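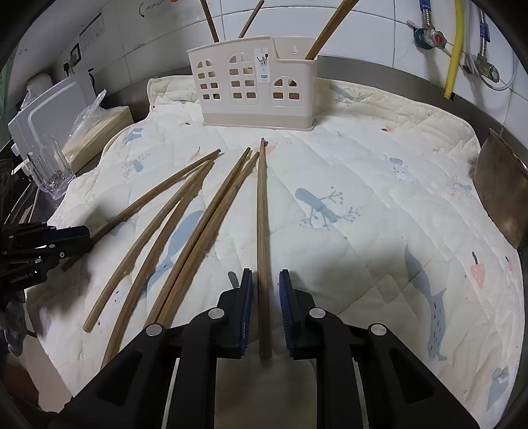

Robles Housewares Forum > Kitchen Linens and Utensils > Care and Storage

Thread: Quilted mats under wooden chopsticks on steel counters

rfabbri_moderator
Posted 21 Jun 2021

Members are invited to comment on the proposed care note for wooden chopsticks. The draft recommends that chopsticks be laid out on a quilted cotton mat after washing, with space between them, and moved to a drawer once they are dry. It applies to households and to shared kitchens with stainless-steel counters. Comments will be considered before the January revision.
Rosario Fabbri, Care and Storage section

Virkska
I support the draft. Our residence kitchen adopted this practice two years ago. Chopsticks placed directly on steel roll toward the rim and end up on the floor. The stitching on a quilted mat holds them in place. We use printed children's quilting, whales and strawberries and so forth, which was on sale as remnants. Residents have not objected to the pattern.

gurka
I must disagree with the first recommendation. A quilted mat holds water in the padding, and the underside of the chopstick stays damp. Our kitchen stands them upright in a perforated cup, tips up. The cup occupies less of the counter and can be washed with the dishes.

Virkska
The objection is fair where the mat is left down all day. Ours is hung up after each meal and laundered at 2 set times a week. Would gurka clarify how the handle ends fare in the cup? Water runs down and collects there.

gurka
The handle ends do darken over time. I accept that point. We replace the set when that occurs.

Trovamura
May I request that the note address sorting as well? Square-tipped and round-tipped chopsticks are often dried together and then put away as mismatched pairs. A mat allows them to be matched before storage. A cup does not.

gurka
Pairs can be matched at the drawer.

Trovamura
They can be. In a shared kitchen they seldom are.

rfabbri_moderator
Thank you for these comments. The revised wording will permit either method. Where a mat is used, it is to be hung after each meal and washed regularly. Where a cup is used, it must have drainage holes in the base. Trovamura's request regarding pairs will appear as a separate paragraph. Further remarks on lacquered chopsticks should be placed in the existing lacquerware thread.

Virkska
The revised wording is acceptable to our kitchen.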